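Tultanel is a five-reel slot with 27 fixed lines, due from the studio Bellis in July. Its mathematician, Regula Strebel, describes the base game as "deliberately flat".

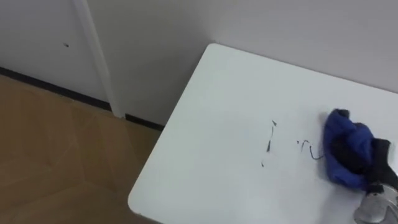
Marker traces on a white table.

"The top prize is 2000 times the stake," she says. "Most of the return sits well below that – in the respins."

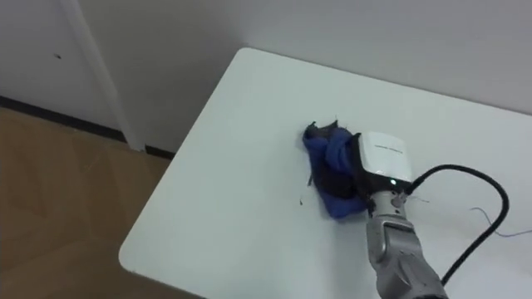 Words: Delyth Samuel | 1/20/24

Respins start when 4 lantern symbols land in one spin. Strebel rejected a lower trigger after testing. "It came in too often and paid too little."
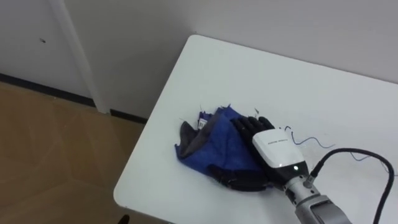 Blue cloth on the table top.

Artwork is by Edeltraud Stüber, who drew the harbour backdrop at 60 frames a second. "The reels stop on a fixed frame," she says. "I asked for that early."

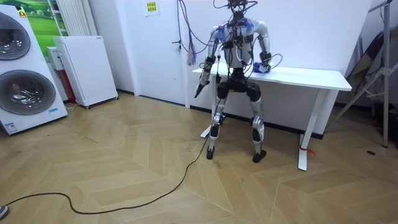 The white desk, with a humanoid robot in front.

A bonus buy is planned for some markets. Strebel has yet to set its price.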